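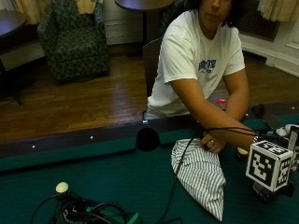

Plirine: matching hand-held gripper video to a fixed camera
Project report, 23 May 2023

1. Problem
Our demonstrations are recorded by two cameras with separate clocks, one on the hand-held gripper and one fixed by the table. The planner needs both views of the same moment. In November we lined them up by eye, and that was too slow to keep doing.

2. Method
Plirine is a command-line tool in Python. It reads both videos, finds the fiducial markers in each frame and estimates the camera pose. It then compares gripper speed in the two tracks and picks the offset with the best match. The gripper lens is a fisheye, so we undistort a band in the middle of the view and ignore the rest.

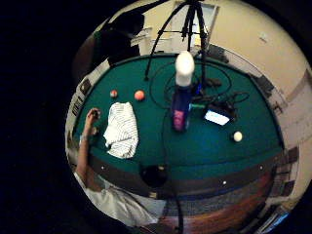

Frames with no marker in view are filled by interpolation if the gap is short. Longer gaps are dropped and written to a log.

3. Results
The test set had 1827 frame pairs. Plirine kept 1438 of them. Most of the dropped pairs came from fast wrist turns, where motion blur hid the marker edges. The final offset was 2 frames.

4. Open issues
Bright spots on the table still throw off auto exposure. The log format changed halfway through, and older logs have to be converted with the script in the Damasceno folder before they will load.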